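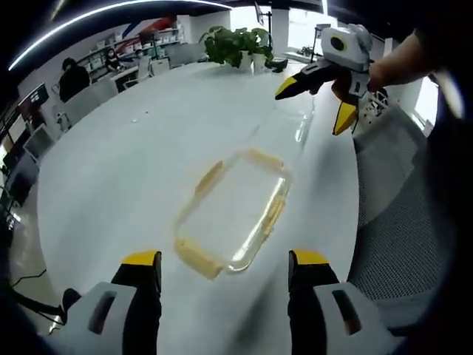 Two hand-held grippers and a glass food container on the big white table.

Workshop tips: picking up glass with a home-built gripper

Glass is the rudest thing you can hand a gripper. It's slick, it's heavier than it looks and it shows every mistake on the floor. These notes come from our build at the shared workshop in Silville, where I have personally paid for two containers.

Start with plastic. You'll ignore this, as I did.

Put the grip in the tips. Ours went through silicone tape, bicycle tube and a rubber glove sacrificed in September before anything held. Wipe them with rubbing alcohol when they get shiny.

Go for the walls and leave the seal alone. A rubbery rim feels like a gift to the fingers, then it peels off and the glass goes its own way.

Close slowly. Cyrill Kuster squeezes as if the container owes him money – he is also our best customer for dustpans.

Add weight in steps. We pour in 100 grams of dry rice, lift, and work up to 500. Rice sweeps up. Lentils roll under everything and stay there for good.

Two people, two grippers: agree on who lets go first, out loud, before anybody lifts.

Check the screws on the finger mounts every 54 lifts. That number is when ours fell off.

A glossy table throws glare at the camera, so try a dull placemat under the glass. Mine has ducks on it and works fine.

We use cookies to improve your visit. By continuing to browse you accept our cookie policy. OK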